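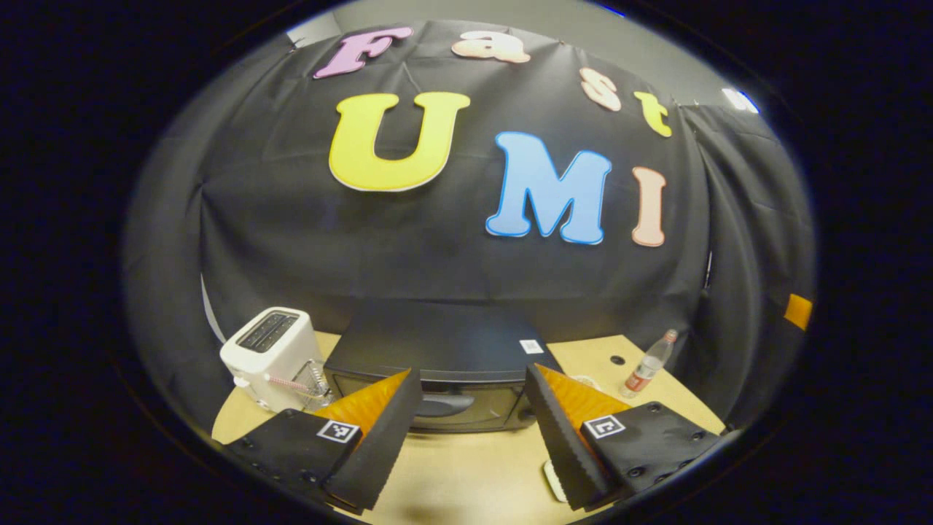

OK, I spent the whole morning in the county courthouse in Dresesby and I have to tell you about it. Small thread on the Gulell Street warehouse burglary case, which I've been following since October and which finally got its suppression hearing.

Quick catch-up if you're new: somebody got into the Plornent tool warehouse through a loading door and left with a van full of copper pipe and power tools. Police charged one man, Tormod Magnusson, 5 weeks later. He has pleaded not guilty and he's out on bond.

The whole fight so far is over a storage unit. Detectives opened it with a warrant and say they found 20 spools of cable with Plornent tags. The defense says the warrant named the wrong unit, and that everything inside should be thrown out.

And you guys, the wrong unit thing is real! It's in the paperwork. The warrant says unit 3. The spools were in unit 13. The prosecutor calls it a typing mistake, the defense calls it a search without a warrant, and I got to sit there on a very hard bench while they went at it for two hours. Loved it.

Defense attorney is Naheed Minhas, and if you ever get the chance to watch her cross-examine a witness, go. She never raises her voice. She had the detective read the warrant out loud, then the lock-cutting receipt, then the warrant again. That took maybe four minutes and the room got very quiet.

The detective held up fine, to be fair to him. He said the manager walked them to the door, that the rental agreement was clipped to the warrant application, and that the agreement has the right number on it. So the judge now has to decide whether an attachment can fix a mistake on the front page.

I had no idea how much case law there is on this. Pages and pages. Wrong apartment numbers, wrong street names, a barn described as a garage. Both sides handed up stacks of it and the judge said, pretty cheerfully, that she had been hoping for a shorter weekend.

The question as I understand it (not a lawyer, just a person with a library card and a lot of pens): was the description good enough that the officers could find the right place, and was there a real chance they'd search the wrong one by mistake? The manager leading them there helps the state. Unit 3 being rented to a completely different person helps the defense.

Oh, and that different person was in court! The renter of unit 3 keeps Christmas decorations and a canoe in there. She was called for ten minutes to say that no officer ever contacted her or opened her lock. She seemed to be having as good a time as I was.

Someone asked yesterday if losing the spools would end the case. I don't think so. There's still the van. It was rented from Sepúlveda Truck & Van the afternoon before the burglary and returned the next day at 7:40 a.m. The state says Magnusson's card paid for it. The defense hasn't said much about the van yet, and I'm dying to hear it.

There's also $1000 in cash that was taken from a desk drawer in the warehouse office, according to the complaint. It hasn't come up at a single hearing. I asked the clerk whether that count was still active and she pulled up the docket for me right there at the window. Still active. Thank you, window lady, you are the best part of that building.

PSA for anybody who wants to do this: hearings like this one are open. You walk in, put your bag through the scanner, check the screen by the elevators for the courtroom number, and sit in the back. Phones off, really off. I take notes by hand, so any bad quotes are my handwriting's fault.

Also bring a sweater. Courtroom B is an icebox. And the vending machine on the second floor takes coins only, which I learn fresh every single visit.

Correction to an earlier post, by the way. I said the storage unit was searched the same day as the arrest. It was searched the day before. Thanks to the two people who messaged me, I went back and checked the filing and you were right.

So what's next: both sides get to file one more brief, then a written ruling. No date for it. The judge said "before the leaves are back," and in this county that could mean anything. Trial isn't scheduled until she rules.

I'll post the ruling when it lands, with page numbers for the fellow nerds. If you were in the third row with the green thermos, come say hi next time, I think we laughed at the canoe at the same moment.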